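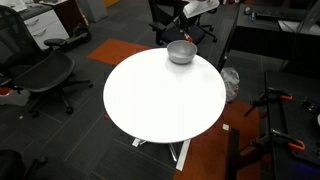
Cenville Sourdough Swap: Frequently Asked Questions

We get a lot of email before every swap, and we love it, so keep it coming! The questions below are the ones that show up most. Last updated 21 March 2022.

What is the swap?
It's a free evening where people who bake with sourdough bring a little of their starter and take home a little of somebody else's. There's bread to taste, there's butter, and there's a great deal of talk about flour. The first one was held in February and we had 80 people through the door, which thrilled us.

Do I need to have a starter already?
Not at all. Come with a clean jar and you'll leave with something alive in it. Beginners are some of our favorite guests (they ask the best questions, and they get very excited about bubbles).

What kind of jar should I bring?
Any glass jar with a lid that you can rest on loosely. A pint jar is great. Please don't screw the lid down tight on the way home, because the starter gives off gas and your car seat will suffer.

How much starter should I bring to share?
One cup is plenty. Feed it that morning if you can. Put a label on it with your name, the type of flour, and anything you'd like people to know. Starters with names are very welcome. Enikő Gulyás brings a rye starter called Kozma that has been going for 17 years, and it makes the most wonderful dark loaf, sour and a bit sweet at the same time.

My starter smells like nail polish remover. Is it ruined?
Almost certainly not! It's hungry. Pour off the liquid, keep a spoonful, and feed it equal weights of flour and water twice a day for a few days. The smell should turn back into something closer to yogurt. If you see pink or orange streaks or any fuzzy mold, though, throw it out and start over with one of ours.

Can I keep it in the fridge?
Yes, and most of us do. Once a week is enough for feeding. Take it out the night before you want to bake and give it a good meal.

Is there a recipe you recommend for a first loaf?
We hand out a one-page recipe at the door. It's a simple white loaf with 20 percent whole wheat, baked in a covered pot at 450 degrees for the first half hour and then uncovered until it's as dark as you dare. Go darker than you think. The crust is so much better!

Do you have gluten-free starters?
We usually have 2, one brown rice and one buckwheat. They sit on their own table with their own spoons, so please leave the spoons there.

Can I bring my kids?
Please do. They tend to be fearless about sticking their hands in dough.

How do I hear about the next one?
Join the mailing list. We have over 225 names on it now and we only write when there's a date to announce, plus the occasional photo of a really good loaf. If you've baked one, send us yours. Flat ones too, since we can often tell what went wrong from the crumb.

Get swap dates in your inbox. Enter your email address to subscribe. You can unsubscribe at any time.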